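4.2 What changed for the crew

Jilura is a small firm that builds and dresses outdoor display gardens. Before a show garden is planted for real, the crew agrees on a layout, and for years they did that on site with the actual pots and furniture. Every change of mind meant somebody lifting something heavy for a second or third time. Our interest was in what happens to that work when the first rounds of it move into a simulated yard, with a robot arm doing the placing and the crew telling it what they want.

The group we followed had 24 members, most of them with years of planting work behind them and almost none with any background in robotics. Over the study they completed 314 placement tasks in the simulator, which the crew calls Taststead after the yard where the firm started out. A task could be as small as turning a pot so its best side faced the seating, or as large as clearing one side of a patio and starting over. Two of us sat with them throughout and took notes — on what the arm did, but mostly on what people said to each other while it was doing it.

The most exciting result for us was how much the talk changed. In the old way of working, the person holding the plant usually had the last word, simply from being the one who would have to carry it somewhere else. With the arm doing the holding, people who had rarely spoken up began to suggest positions. Mimoza Petek, who leads the planting side, told us she heard more opinions about sight lines in her first session than in the whole season before it. We heard this too! Some of the liveliest exchanges in our notes are about whether a spiky plant belongs near the edge of a path, where ankles go by, or well back on the grass.

A second change was in who did the checking. The crew soon stopped watching the arm from start to finish and began to step in at the moments they cared about, such as the grasp and the last few inches before a pot is set down. They wanted to know that leaves would not be crushed and that the base would sit flat. These are exactly the points where their own hands used to tell them what was going on, and several people said they missed that. One grower put it this way: "I know what a full pot weighs when I pick it up. On the screen they all weigh the same to me." We think this is a real loss, and we come back to it in Section 5.

The layouts themselves were kept rich on purpose. An empty test floor would have been easier for the arm, but the crew had no use for it. They asked for a yard with lawn, fences, trees and proper seating, so that each choice could be judged against the things around it. Figure 3 shows the Nikolovski layout, named for the client garden it was modeled on and the one the crew liked best.

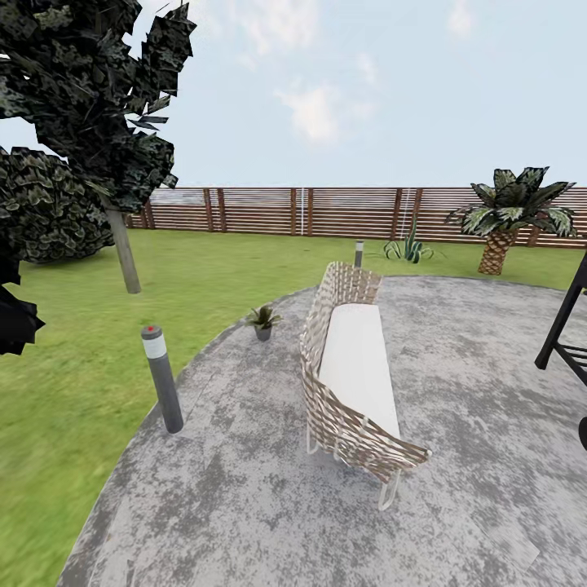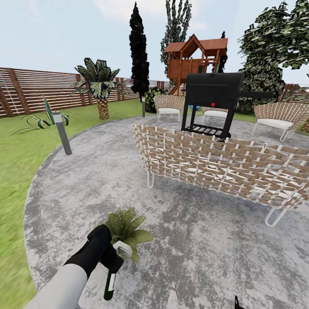 Figure 3. Two views of the Nikolovski layout in simulation, both with the woven sofa on the concrete patio. In the second, the gripper is holding a leafy plant.

4.3 Time, effort and the working day

We did not set out to measure speed, and the crew did not ask us to. What they wanted to talk about was tiredness. Po-yen Choi, who plans the build days, now keeps the heavy lifting for mornings and uses the afternoons for layout sessions in the simulator. The scheduling tool the firm already had, Zornenance, needed only a new task type to allow for this. People told us they went home less sore, and a few of the older members said they could see themselves staying in the job longer than they had planned.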